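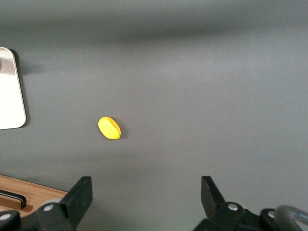

Treldale Two-Finger Gripper, bought as a pair: a long-ish review after seven months

Three stars out of five, and I went back and forth on that quite a bit, so please read past the number if you're thinking of buying.

We bought ours through Draltisley, who were lovely to deal with from start to finish, and fitted one to each arm of our two-arm bench at the Zelilham workshop. The work is household stuff: pick up a sponge, put a cup on a tray, open a drawer, close it again, move a snack box from one side of the table to the other. Nothing heavy and nothing sharp. I mention that first because it colors everything I'm going to say about the safety problem, and a shop moving glass or metal parts ought to be a good deal more worried than we were.

Let me start with what I like, because there's plenty. The fingers open nice and wide, and they're flat at the tip, so they get down close to the table without a fight. Fitting took me one morning, including a coffee and a hunt for the right driver. The motion is smooth and quiet enough that you can talk over it. On soft things (our sponges get squeezed all day long, poor things) the grip is gentle at low settings and I've yet to tear one.

Now for the trouble. In the second month I pressed the stop button in the middle of a run because the cable on the left arm was looping over in a way I didn't care for. The arm stopped, exactly as it should. The gripper held on to the cup, exactly as it should. I tidied the cable, released the stop, and the gripper opened all the way with no warning and no command from me. The cup dropped from a fair height and rolled off the bench. It was plastic, so no harm done, but my hand was nearby and I jumped a foot in the air!

My first thought was that I'd done something silly in our own program, so I spent an afternoon looking for it there. Then I took our program out of the picture completely and ran the gripper from the maker's own control panel, closing it on a sponge, stopping it and releasing it, over and over. It let go in 61 of 133 tries. I never found a pattern by time of day or by how long it had been running. What did matter was the grip force. With the setting at 40 percent or lower it dropped far more often than it did above that, and light grips are the very reason I bought the thing.

The cause, once support and I had gone around it a few times, was in Mạch, the control software that comes with it. When power returns, Mạch checks where the fingers are before it decides whether to hold. If the grip is light it can read the fingers as "not holding anything," and then it runs its start-up routine, which begins by opening them fully. I do wish that routine had asked first. There's a line in the manual saying to "clear the gripper before restart," tucked into the chapter on cleaning, where I'd never have thought to look for it.

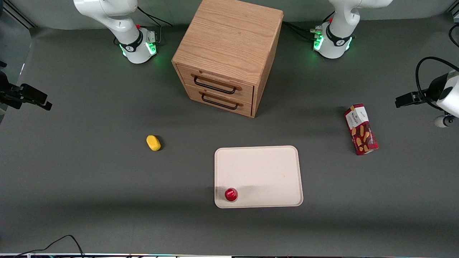
Can you stop it from opening by itself after an emergency stop?

There's a setting for it in the newer version of Mạch, called manual start-up, and it's turned off when the software arrives. Switch it on for each gripper separately, restart, and the fingers stay where they are until you press the button on the control panel.

I've had it on since November and repeated my test on both grippers without a single drop. That cheered me up a lot. I'd still say to take whatever's in the fingers out by hand, or lower it to the table, before you release the stop, and to keep your own fingers well away while you do. We put a strip of tape with a reminder next to our stop button and everyone grumbled for a day and then got used to it.

A smaller gripe while I'm here. The linkage screws on my right-hand gripper worked a little loose by the fourth month, and the fingers started closing slightly crooked, so that a drawer handle would slip out of the grip halfway through a pull. Snugging them up fixed it. I check them every couple of weeks now, and the left-hand one has never needed it.

Support answered every message and sent the update without my having to beg, and I'd like them to get credit for that. I'd also like manual start-up to be on from the factory. If they change that I'll come back and add a star.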